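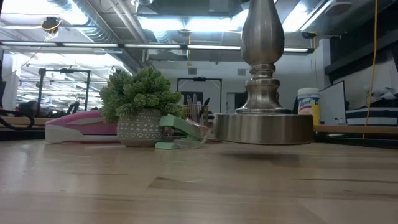 Delacroix objects that site managers sign whatever the tablet shows them, and we share the doubt. At Grarkgate, 55 of 699 concrete pours had a cure record that matched the core tests. The vendor's claim for Hornora rests on over 8 sites, none of them named.

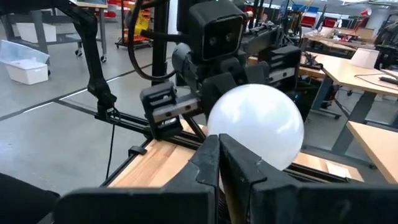 Figure 7. White sphere held between two black gripper fingers.

We would not extend the July results to other builds.

Filed under: Construction & Site Engineering
Last updated: October 2, 2021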